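Halidus Releases Kitchen Chore Results for Two-Arm Cell

Halidus has published results from 1,381 kitchen trials on its Nultau test bench.
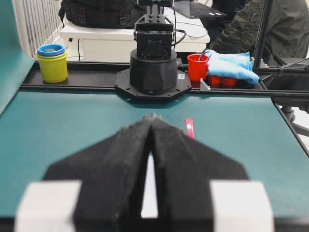

Results

Of the 1,381 trials, 953 were completed without operator help. Bowls and small dishes were the first items tested. 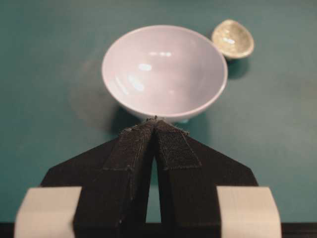

Spoon work was slower and accounted for most stops.
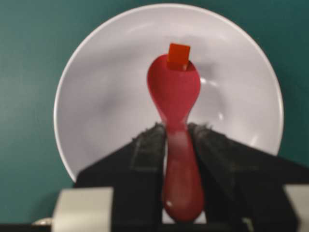 Red spoon held with its bowl resting on a white plate, with a small block at its tip.

"The cell is not ready for homes," said Trygve Fjeld, test lead.
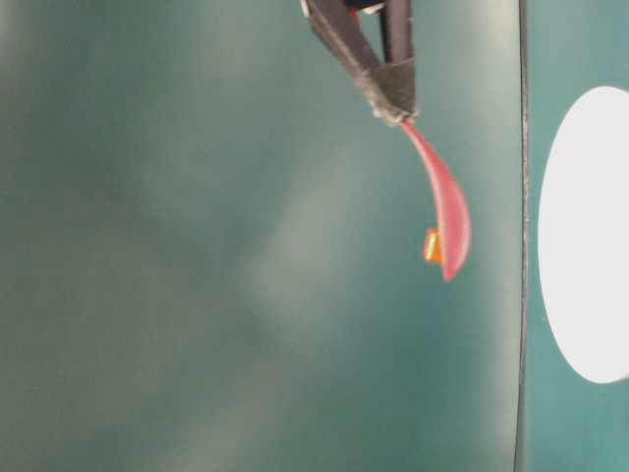

Grip pads remain under review. The fuzzy padding on the fingertips pinches thin plastic at one narrow point. A revised pad enters testing in December.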